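Gradus Truck Noise Notes: README

Hello, and thanks for stopping by! Gradus is a small collection of written notes on the odd noises that pickup trucks make (squeaks, hums, ticks, groans, that one whistle you only hear with the window down), put together so that owners can look up a sound before they start taking the dash apart.

What's in the folder

There are 300 notes, one per line, in a plain text file called notes.tsv. Each note has a short label for the noise, where in the truck the owner heard it, the speed or gear it showed up in, the odometer reading if they gave one, and whatever fix they settled on. A smaller file, checked.tsv, has the 50 notes that were gone over a second time, word by word, at the Truvbridge shop.

Where the notes came from

Most came in through the Resside owners' board, with permission from the people who posted them, and the rest were written down at the counter in Truvbridge. I took out plate numbers and phone numbers. Spelling is left alone, so you will meet "rotar" and "break pads" a good deal!

Things to watch out for

Winter noises are thin on the ground, as I began collecting in August and ran out of steam before the real cold. Only 28 notes mention a diesel. Tailgate rattles, on the other hand, are everywhere, and 90 of the notes are tailgate or bed noises of one kind or another. The "fix" column is what the owner wrote, so please don't treat it as shop advice, least of all for brakes or steering.

Using it

Open either file in any spreadsheet program and choose tab as the separator. The Nartey script (nartey.py, same folder) sorts the notes by where the noise was heard and skips any line with an empty label. If you find a mistake, send me the line number and I'll mend it in the next version.

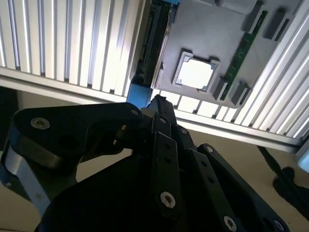

Line numbers count from the header row, so the first note is line 2.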